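**Staff Forum > Workplace Policy > Shared Desks and the Clear Surface Rule**

**facilities_desk** (moderator)
Colleagues are invited to comment on the proposed shared desk policy for the Woneck building before it is adopted in October. In summary, desks on the third floor would no longer be assigned. Each employee would reserve a desk for the day, and every surface would be cleared by close of business. Personal items would be kept in a locker. The full text is available from the front office.

Please keep comments to the substance of the policy. Questions about parking belong in the other thread.

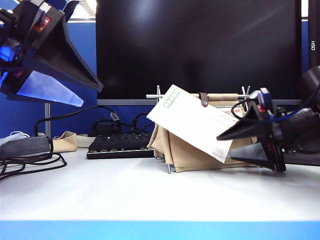
The reservation window is proposed at 20 working days. Teams that need to sit together may reserve a block of desks through their manager, subject to a limit of one block per team per week.

**r.halvorsen_accts**
I wish to record my objection to the clear surface requirement. Accounts staff work with paper files during the month-end close, and those files are often open for three days at a time. Putting them away each evening and setting them out again each morning would cost us the better part of an hour. The policy text makes no allowance for this.

**Natanael Mendonça**
I respectfully disagree with the previous comment. The Palier office has worked under the same rule for two years, and its accounts team adjusted by keeping open files in one rolling cart per person. The cart goes to the file room at night. I worked there during the change and did not find it a burden after the first close.

I would, however, ask that the lockers be looked at again. The sample unit in the lobby is too narrow for a standard binder laid flat.

**r.halvorsen_accts**
The Palier office has a file room on the same floor. Ours is two floors down and is locked at 5:30. A cart is of little use to us if it can't be put anywhere.

**facilities_desk** (moderator)
Both points are noted. The file room hours are set by the records office and can be raised with them. On the matter of storage, staff asked last week for guidance on what may remain on a desk overnight. The following notice has been prepared by the office services group and will be attached to the policy as Appendix B.
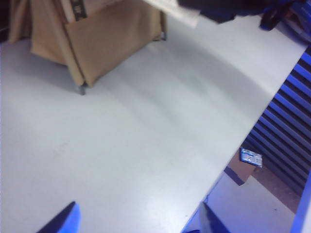
*Posted by Office Services, Woneck Building | Friday, July 11, 2025*

**Items permitted overnight**

- The monitor, keyboard and mouse supplied with the desk
- One desk lamp, if supplied
- One soft-sided storage bin per desk, for shared supplies only

**Items not permitted overnight**

- Food and drink of any kind
- Paper files, open or closed
- Framed photographs, plants and personal electronics

Items left out will be moved to Room 514 and held for 3 working days. Please bring your badge when you collect them.

**t_okwuosa**
I support the policy in general, but I ask that plants be reconsidered. A small plant does not prevent the cleaning crew from doing its work. There are 23 plants on our side of the floor and I water most of them. A shelf by the east windows would settle the matter.

**Natanael Mendonça**
A shelf seems a fair compromise. I would add that wall space needs the same attention. The policy speaks only of desk surfaces, and the partitions between them are covered with notices, phone lists and schedules that no longer apply to anyone seated there.

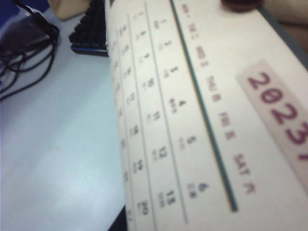
If desks are to be shared, the partitions should be shared as well, and somebody should be named to keep them current. At Palier this was assigned to each team in turn, by the month.

**r.halvorsen_accts**
I have no objection to that, or to the shelf. My objection to the paper file rule stands. I have written to the records office and asked that the file room stay open until 7:00 during the close.

**figueiredo_annex**
I am writing from the Figueiredo annex, where we are told the same policy will follow. May we know whether reservations will be made through Fledik or through the existing room calendar? Our staff do not all have Fledik accounts, and the last request for new ones took several weeks.

**facilities_desk** (moderator)
Reservations will be made through Fledik. Account requests for the annex should be sent by the annex manager as a single list. The plant shelf has been referred to building services for a cost estimate - a reply will be posted in this thread when it is received. Partition notices will be added to the draft as Section 6.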